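Sorting small jewelry with a rented hand gripper
Tips by Jennylyn Saludo

My neighbor in Fulldale asked me if the hand gripper kit from Skenine is good for household work. I rented it for 5 days and I paid 412, with the padded fingers and the short manual included. I used it for one job only: putting the jewelry and watches into an open cardboard box, piece by piece. These are my notes.

Choose the cloth first. A thin chain is easy to lose on a busy floral print, so move it to the plain part before you try to pick it. I also like a cloth with a grid, for lining up the fingers.
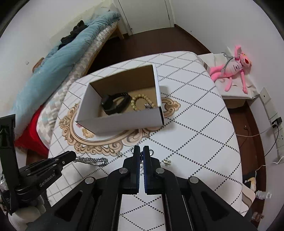

Close the fingers slowly. The ridged pads hold a small piece well, but if you squeeze fast, a ring can jump out and roll under the bed. Beaded bracelets want a light grip - take them by one bead and lift straight up.

Chains are the difficult part. When I pinched a thick chain in the middle, both ends were hanging and caught on everything. It is better to coil it loosely first, then open the fingers wide and come down over it.
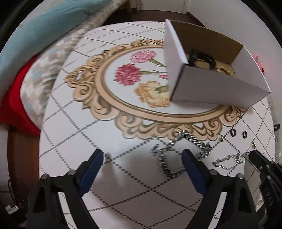

Turn the box a little so that the long side faces you. Watches go in first, because they need the most room, and bracelets go beside them. Keep the box away from the edge of the table.

My opinion on the price: for one drawer of jewelry it is too much, your own hand is faster. For somebody who must practice or record this kind of work every day, I think it is fair. Eduardo Umali at the Jellville counter answered my questions by phone, and he was patient. Wipe the pads with a dry cloth before you return the kit.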